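Print this page | E-mail this page

Research Update
February 2022

Wrist camera helps hand learn when to let go

The Gudala manipulation group in Sitville has finished the first round of tests on its release timing method. Most work on robot hands is about picking things up. The group wanted to look at the other end of the job — setting an object down and opening the fingers without knocking it over.

The method, called Huet, uses two kinds of input. One is the joint position of each finger. The other is the view from a small camera at the wrist. A short network looks at both and gives a single number, which stands for how ready the object is to be released. When the number passes a set level, the fingers open in order, with the outermost one last.

Training used 700 placements recorded by a person guiding the hand. Objects were cups, boxes, bottles and a few soft items such as folded cloth. The group then ran 50 placements with objects the network had not been trained on. With Huet, 80 percent were left standing where they were put down. The older rule, which opened all fingers as soon as the wrist felt a load, was run on the same objects and did worse on tall bottles in particular. Soft items were hard for both.

A second set of tests will be run at the Amstead site, where the tables are lower and the lighting is less even. The group expects the lighting to matter more than the tables. Results should be ready in May.

Release timing depends a good deal on what the camera can see past the fingers. The training clips were kept uncropped for that reason, and the network has to work out which parts of the view belong to the hand and which do not. The arm casing and the jointed black fingers are large and close to the lens, while speckled carpet, chair casters and a sneaker at the edge of the work area are all background it should ignore. In early runs it did not always do so. Adding 10 minutes of recordings with the hand open and nothing being held cleared up most of the false releases, and those clips are now part of the standard set.

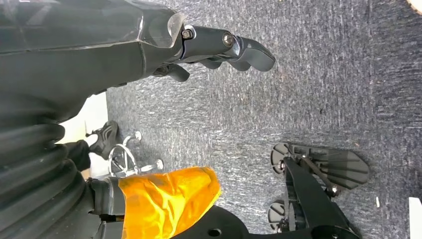

Contact the newsletter | Copyright 2022 Gudala | Back to top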